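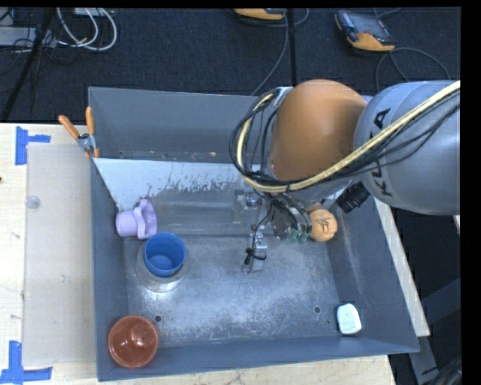
Location Register: Proposed Change to the Listing of Private Homes in Urngate

Skikix Screen Locations Forum > Register and Archive > Policy

Register_Desk
Moderator

Members are invited to comment on a proposed change to the Urngate section of the location register. The section currently holds 77 entries. Of these, 6 are private homes whose full street address appears on the public page. The remainder are streets, parks, shops, the Dobos ferry landing and the interior of the Prudier Hotel.

The moderators propose the following.

1. The house number will be removed from every entry that is a private home. The street name, the episode and the approximate position in the episode will remain.

2. Exterior photographs of private homes will be kept where they were taken from a public sidewalk, provided that no house number or vehicle plate can be read in them.

3. Requests for removal from an owner or tenant will be answered within 3 days. The entry will be hidden while the request is under review.

4. Entries for businesses, public buildings and city property will not change.

The proposal follows a message received in May from the resident of one of the listed homes. The resident asked that the address be taken down and reported that visitors had walked up the driveway on several occasions. The entry in question has been hidden. The message was courteous and made no threat of any kind, and members are asked not to speculate as to which entry it concerns.

Comments will be read until the end of the month. Please state clearly whether you support the proposal, oppose it, or support it with changes.

hillside_viewer
Member

I support the proposal as written. I have contributed to this section from the first season and I entered one of the six addresses myself. At the time the show had few viewers and the question did not arise. It has arisen now, and the register should respond.

I would ask that past contributors be permitted to edit their own entries before the moderators do so. Several of mine contain directions in the comment field ("third house after the mailbox") that identify the home as surely as a number would.

Register_Desk
Moderator

The point about the comment field is accepted. The proposal will be read as covering directions, map pins and any text that leads to a single home. Contributors may edit their own entries from the usual page.

tripod_and_thermos
Member

I oppose the proposal in its present form.

The purpose of the register, as stated on its front page, is to record where productions were filmed. A record without the location is not a record. The addresses were not obtained improperly. The city posts its filming permits, and the permits for Urngate give the street number of every property used. Anyone who wishes to find these homes can do so in a few minutes at the city website. Removing the number from our page will inconvenience researchers and will not stop a single person from walking up a driveway.

I further note that the owners entered into paid agreements with the production. They were aware that their homes would appear on television.

hillside_viewer
Member

With respect to the previous member, the owner who signed the agreement and the person now living in the house may be different people. Two of the six homes have been sold after filming. I do not believe the present residents agreed to anything.

tripod_and_thermos
Member

That is a fair correction as regards those two homes. It does not alter my view of the other four. I would be content with removal on request, which is item 3, without the general removal in item 1.

OldLotNorth
Member

Support with changes.

I would draw attention to the practice adopted for the Dobos section when it was reorganized. In that section the full address is held in a field visible only to members with more than a year of standing, while the public page shows the street alone. The arrangement has given no trouble that I am aware of. It keeps the information for those compiling the production history and removes it from search results, and the search results are where most casual visitors come from.

I request that the moderators consider the same arrangement for Urngate.

ferry_stop_reader
Member

I should like to ask a question before giving an opinion. Does the proposal affect the Prudier? The hotel is a business, but the upper floors are leased as apartments, and the corridor used in the second season is on one of those floors. The register entry gives the floor and the apartment number seen on the door.

Register_Desk
Moderator

The hotel entry as a whole would be unaffected. The moderators had not considered the apartment floors and thank the member for raising them. Our preliminary view is that the lobby, the restaurant and the loading entrance should remain in full and that the corridor should be listed as "upper floor, Prudier" without further detail.

callsheet_collector
Member

The number on the door in the corridor scenes was a prop number. It corresponds to no real apartment. I was present on the sidewalk for the exterior work on that episode and was told as much by a member of the art department. I see no harm in keeping it.

ferry_stop_reader
Member

A prop number may still send a visitor to knock on the wrong door. I would prefer that it be removed from the location field and kept in the episode notes, where it is plainly a detail of the show.

callsheet_collector
Member

I have no objection to that. I withdraw my comment as to the location field.

I would like it noted that I oppose any extension of this policy to reports made during active filming. Reports of that kind are the most useful part of the forum for many of us, and a trailer parked on a city block is public for all to see. When the crew was outside the Prudier until 11:00 pm, the thread allowed those of us nearby to find out which side of the street was open to pedestrians.

Register_Desk
Moderator

The proposal concerns the register only. Reports made during active filming fall under the existing rules, which are unchanged. Those rules already ask members not to post unit base addresses in advance and not to post photographs of call sheets.

sidestreet_archive
Member

I oppose the proposal and I also oppose the restricted field suggested by OldLotNorth.

My objection is one of cost in labor. The register across all productions contains around 2000 entries. If a rule is adopted for Urngate, members will reasonably ask why it does not apply everywhere, and the moderators will be obliged to review the whole register. I have maintained three of the smaller sections for some years and I am not in a position to inspect every photograph for a legible house number. I doubt that others are.

If the rule is to be adopted, it should apply to new entries from a given date, with older entries handled as requests arrive.

OldLotNorth
Member

I do not agree that the volume of entries is a reason to leave the most visited section as it stands. The six entries under discussion could be corrected in an afternoon. The other sections may be taken up in whatever order their maintainers find practical. Most of them contain very few homes.

sidestreet_archive
Member

My sections contain a great many homes. One of them is almost entirely homes, as the production in question was filmed on a single residential street. Removing the numbers would leave a page on which every line reads the same.

OldLotNorth
Member

I was not aware of that and I can see the difficulty. Would a letter code serve? House A, House B and so forth, with the episode beside each. A reader could still follow which home was used for which scenes.

sidestreet_archive
Member

A letter code would be acceptable to me provided that the key is kept somewhere. My opposition to the restricted field was principally an opposition to maintaining it by hand. If the key is a single page held by the moderators, I would not object.

tripod_and_thermos
Member

I remain opposed to item 1. If it is to pass, the letter code with a retained key is preferable to plain deletion, and I ask that my comment be recorded in that sense.

I also ask that the key be available on written request to members engaged in research, and that a refusal be accompanied by a reason.

new_to_urngate
Member

I joined recently and hope it is in order for me to comment. I visited the ferry landing and the hotel with the help of the register and found both entries accurate. I did not visit the homes. I would have no use for the house numbers and support the proposal.

May I also report that the register gives the landing's parking lot as free of charge? There is now a meter.

Register_Desk
Moderator

New members are welcome to comment on policy. The parking note will be corrected. Please post further corrections in the Corrections thread so that they are not overlooked.

The moderators have read all replies to this point and put forward the following revised text.

1. In the Urngate section, house numbers and any directions leading to a single private home will be replaced with a letter code. The key will be held by the moderators and released to members on written request. A refusal will be given in writing with the reason.

2. Photographs: unchanged from the first draft.

3. Removal requests: unchanged from the first draft.

4. The Prudier apartment corridor will be listed without floor or door number. The prop number may appear in the episode notes.

5. Other sections are not bound by items 1 and 2. Item 3 will apply to the whole register.

hillside_viewer
Member

Supported. I have edited my own entries in the meantime and removed one map pin.

callsheet_collector
Member

Supported.

tripod_and_thermos
Member

Opposed as to item 1, supported as to the remainder.

sidestreet_archive
Member

Supported, on the understanding that item 5 will not be altered without a separate thread.

Register_Desk
Moderator

That understanding is correct. The thread will stay open for comment on the revised text until the end of the month. Members who have not yet replied are asked to quote the item number to which their comment refers.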